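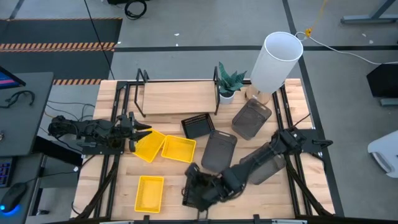
Keith Hollis
Measure the inside of the shelf before you buy a single basket. I see people on here every week with a cart full of bins and no idea how deep their cabinet is.

That was the first reply I got when I asked a shorter version of this in the general thread, and it's fair, so I'm posting the whole thing properly with measurements.

Small baskets and bins for a craft and mail corner: sort by color, by size, or by what goes in them?

I have a mix of yellow plastic baskets with mesh sides, a couple of black mesh ones, and some dark gray see-through containers with a handle cutout at one end. I got them at different times and they don't match. They need to live on one shelf unit that is 925 mm wide inside and 284 mm deep (it's a European unit, so the sheet it came with is all metric). There are two shelves I can use. The top one also has to keep the plant, because there's no other spot in that room that gets light.

What goes in them: mail that hasn't been dealt with, chargers and cables, pens, tape, batteries, gift wrap scraps, seed packets, and a lot of small hardware left over from flat-pack furniture. At the moment everything is in whatever basket was closest. I've sorted it twice since November and it goes back to a mess in a couple of weeks. I share the apartment with one other person who will put things away if it's obvious where they go, and won't if it isn't.

I don't want to buy a new matching set. I would like to know how other people decide what goes in what, and whether labels are worth the trouble.

pledow_attic
Go by what the basket can hold, then use color as the reminder.

Mesh or perforated sides are bad for anything thin. Pens poke out, screws fall through, seed packets snag. Put your mail, tape and gift wrap in the yellow ones. Hardware, batteries and seeds go in the containers with solid walls. If yours are see-through you may not even need a label on those, but dark gray plastic hides more than you'd think once it's back on a shelf, so I'd label them anyway.

Cables I'd put in the black mesh ones. Coil each one and put a twist tie on it first. If you skip the twist tie, you'll be back here in a month.

Empty everything onto a table before you start. All of it, baskets too. I tried doing mine one basket at a time and only moved the mess from left to right. It took me one evening, from 8 to a little before midnight, and that included throwing out 200 or so expired coupons.

On the shelf, turn the ones with a handle cutout so the cutout faces out. It sounds too obvious to write down, but half of mine were in backward for a year. 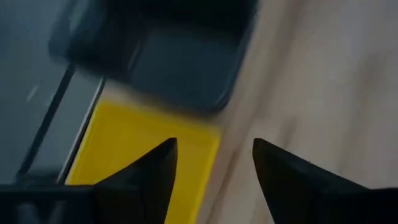

Do the baskets have to stay in the same spot every time?
Only the ones you both use. For a shared shelf, fix the place of the mail basket and the charger basket, and let the rest move. Two fixed spots are easy for another person to remember.

randden
just get the Xenos ones and be done with it, they stack

worus_22
The post says no new set, so stacking bins don't help much here.

I agree with most of what pledow_attic wrote. Two things to add. First, your shelf depth is the limit. At 284 mm, a basket put in lengthwise may stick out past the front edge, and then it gets bumped and ends up on the floor. Try each one both ways before you decide on an order. If one only fits sideways, it takes up more width, so add up the widths and see whether you're still under 925 on that shelf, with the pot counted in.

Second, leave one basket empty. Mine is for things that came into the house and don't have a place yet. I go through it when it's full. Before I had that, the odd items went in with the mail and I missed a water bill.

Labels: yes, masking tape and a marker. Don't buy a label maker until the tape has stayed the same for a couple of months. I changed "hardware" to "screws" and "everything else metal" after a week, and I would have wasted a lot of label tape on it.

Keep the plant at one end. If it's in the middle you have to reach around it for everything, and water gets on the mail.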